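Hovwood Bed Cloth Handling
Data card and usage notes
Last revised 2023-07-16 by Rūta Vanags

Summary

Hovwood is a set of short recordings of people handling soft cloth on a bed with hand-held grippers. It was collected for training policies that pick up, spread and fold cloth with two arms. No robot is driven during recording. The operator holds one gripper in each hand and does the task directly, and the fingertip motion is recovered later from the wrist cameras and tracking data.

The current release holds 2,114 episodes, all recorded at the Vallthorpe site.

What is in an episode

Each episode contains a head view, a left gripper view, a right gripper view, the pose of both grippers, the opening width of both grippers, and one line of text naming the task. The head view is the widest context we have for where the hands are relative to each other. The gripper views are fisheye and have not been rectified.
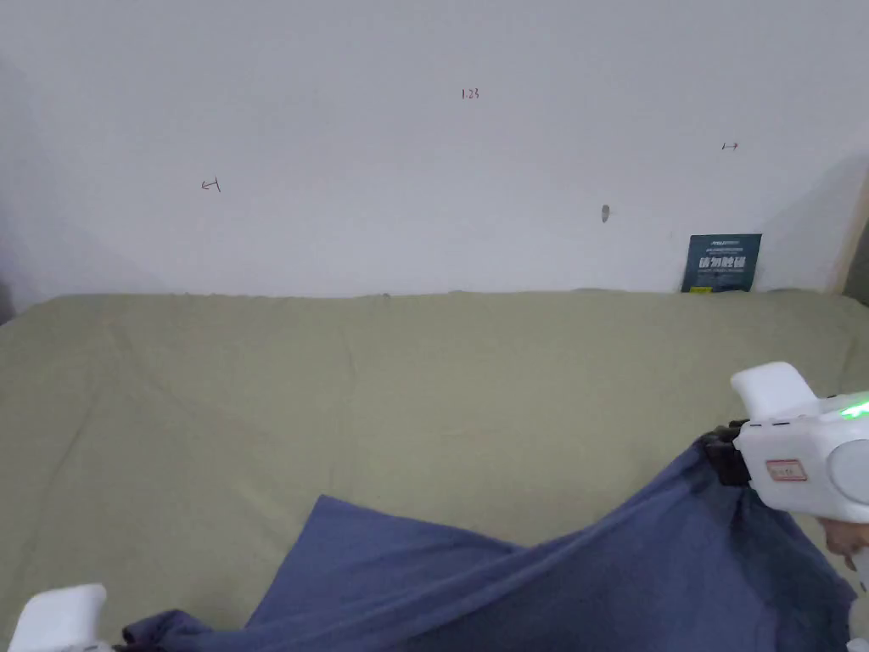
Streams are aligned to the head camera clock. Gripper poses are resampled to match, so do not resample them again unless you start from the raw folder. Opening width is stored as a fraction from 0 (closed) to 1 (open) and is calibrated per device. Calibration files sit next to the episodes they belong to.

Tasks

There are four task labels:

lift_one: pick up the cloth at one point and hold it clear of the bed
lift_two: pick up the cloth at two points
spread: open a bunched cloth until most of it lies flat
fold_half: bring one end of the cloth over to the other

Episodes start with the cloth dropped on the bed in no set arrangement. Operators were told to work at a normal pace and to keep going after a missed grasp. Missed grasps are left in and marked with the retry flag — please don't filter them out before you have looked at a few.

Scene and background

The bed and the wall behind it stay in place through the whole release. Other items in the room move from session to session, and we did not clear them away. Some gripper views include other people at the edges, so faces are blurred in the public copy.
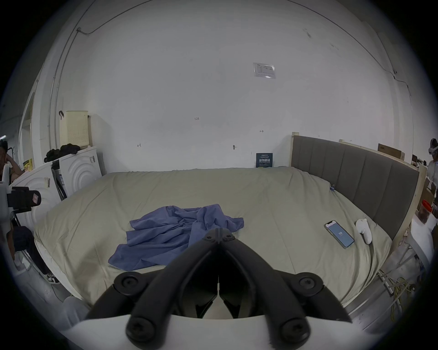
Liis Venckus asked in the issue tracker whether a policy trained on one room would learn the wall marks instead of the cloth. She suggested holding out whole sessions when splitting, and also cropping the top of the gripper views as a check.

We took the first suggestion. The splits in splits/session.json keep every session on one side only, and they replace the random splits from the first release. The cropping check is left to users. The script is tools/crop_top.py and the default removes 125 rows.

Grasp labels

A grasp starts at the first moment both fingertips touch cloth and ends when either one lets go. Labels come from the opening width first and were then corrected by hand. Thin cloth gives a width close to fully closed, so the automatic pass misses many of these and the hand correction matters.
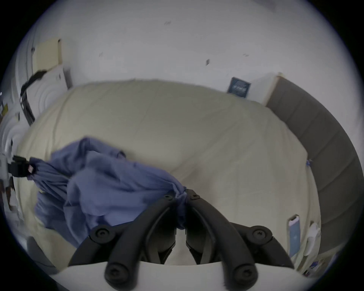
Gripper view, both fingertips closed on the blue cloth.

When two grippers hold the same cloth, each one gets its own label with its own start and end. The field both_held is true only while the two overlap. It says nothing about whether the cloth is taut.

Known problems

Tracking drops out when a gripper is turned far over. Gaps shorter than 50 ms are filled by interpolation; longer ones are left empty and flagged.

In two-handed work the other gripper often hides the grasp point in at least one view. Check all three views before you call a label wrong.
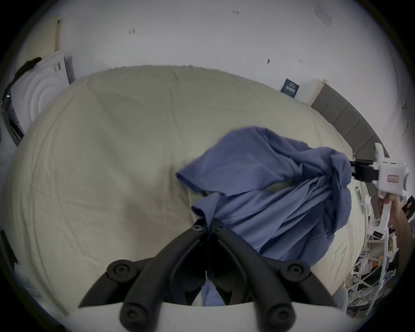
Sessions converted with Steser before the August update will have left and right swapped in the metadata. Run tools/check_sides.py on anything you converted yourself. Files downloaded from the Raudsepp mirror are already correct.

The cloth is never weighed or measured, and we have no force data. Do not use this set to estimate grip force.

Requests for the raw folder go to Rūta Vanags through the issue tracker. Include the session numbers you need.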